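Home Archive Around the house Recipes Contact

Blog > Around the house > Floors and storage

Clearing the spare room floor

3 March 2025

The spare room had turned into the place where things went when we didn't want to decide about them. I had been walking around the same pile since August. Last weekend I finally dealt with it.

I started with the closet, which was a mistake. Everything I took out had to go on the floor, and the floor was the part I was trying to clear. After an hour I put most of it back and began again at the door, working toward the window. That went better.

The biggest group was bags. We own far too many. Some came free with other things, a few were gifts, and one is a Tretlow duffel from college with a zipper that sticks. I kept the ones we had used in the past year and put the rest by the front door for Pallavi, who takes them to the school where she works. She can always use bags.

Next was cables. I have a bad habit of keeping every charger in case the thing it belongs to shows up again. I tested what I could and found 19 that still worked. Two of them charge nothing we own. I wrapped the good ones with strips of hook-and-loop tape and put them in a shallow drawer, long ones at the back. My brother-in-law Nikola says to label both ends of each cable. I labeled one end and ran out of patience.

The bookcase took less time than I thought it would. It's a plain Skundlow, five shelves, and the bottom one had been holding old magazines and a box of tile samples from when we redid the bathroom. The magazines went to recycling. I kept the tile samples, and I can't really defend that – there are four blues in there that I like.

I wore soft trousers and an old gray shirt for all of it, and I kept my shoes on. I've stepped on enough plugs in that room. 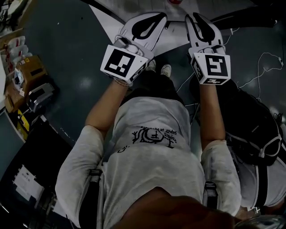

Gray shirt, light shoes, and a black bag and white cables on the floor to the right.

The vacuuming came last. I did the edges first with the narrow tool, then the middle, then the edges again. There is a mark near the window where a plant pot used to sit, and it didn't come out with soap. Lindsay suggested baking soda paste left on overnight, so I'll try that next.

Still to do: the top of the closet, the box of picture frames, and a lamp that needs a new switch. I spent $41 on the whole project, nearly all of it on two drawer organizers and the tape.

We use cookies to remember your settings and count visits. Accept Decline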